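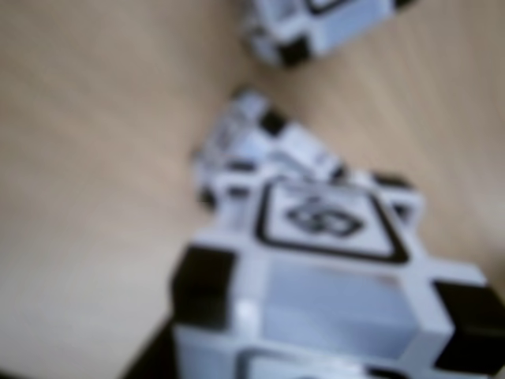

Mellemham Solid Oak Worktop

Home > Kitchen > Worktops > Solid wood

The Mellemham is a full-stave oak worktop, made from long strips of timber that run the whole length of the board. It comes sanded and unfinished, so you can oil it to the shade you want. We also use the same board for desk tops and utility rooms, and it can be cut down for window sills.

Sizes and thickness

Standard depth is 620 mm. Lengths are 2 m, 3 m and 4 m. The thickness is 39 mm on all boards. Breakfast bar boards are 900 mm deep and come in the 2 m length only. If you need something in between, order the next size up and have it cut on site, or send us a drawing and we will quote for cutting in the workshop.

Matching upstands are sold separately and are packed with the worktop if ordered at the same time.

Edges

The front edge has a small pencil round as standard. A square edge or a deeper bevel can be chosen at checkout. Both ends are left square and sanded, so either end can be on show.

Before fitting

Leave the board flat in the room where it will be used, on battens, for at least 2 days. Keep the wrapping on until you are ready to oil. Do not lean it against a wall or store it in a garage or a newly plastered room.

Oiling

Every face needs oil, including the underside and the inside of any cut-outs. We recommend Flullanon Worktop Oil, which is sold in one-litre tins. One tin is enough for a 3 m board with four coats on top and two underneath. Put it on thinly with a lint-free cloth, wipe off what has not soaked in and leave it for 8 hours before the next coat.

After that, oil once a month for the first three months and then when water stops beading on the surface. In most kitchens that is two or three times a year - more often next to the sink.

Oily cloths can catch fire on their own. Soak them in water and dry them flat outdoors before you throw them away.

Fixing

Use the slotted brackets supplied. Timber moves across its width with the seasons and the slots allow for this. Do not glue the board to the cabinets. Fit a vapour barrier over dishwashers and washing machines, and leave a gap of 4 mm at the wall, which the upstand will cover.

Colour and grain

Oak varies. Expect some boards to be paler than others, with small knots and a change in grain from one stave to the next. Oil darkens the wood and it will go more golden over time. Samples are cut from whatever is in stock and are a guide only.

Other timbers in the range

Hou - ash, very pale, with a strong open grain
Cinasgate - walnut, dark brown, with some lighter sapwood

Delivery

Boards are sent on a pallet to the kerbside. Two people are needed to carry anything over 2 m. Stock lengths take roughly a week and workshop cutting adds a few days. Please check the board before signing and report any damage within 48 hours. Boards that have been cut, drilled or oiled cannot be returned.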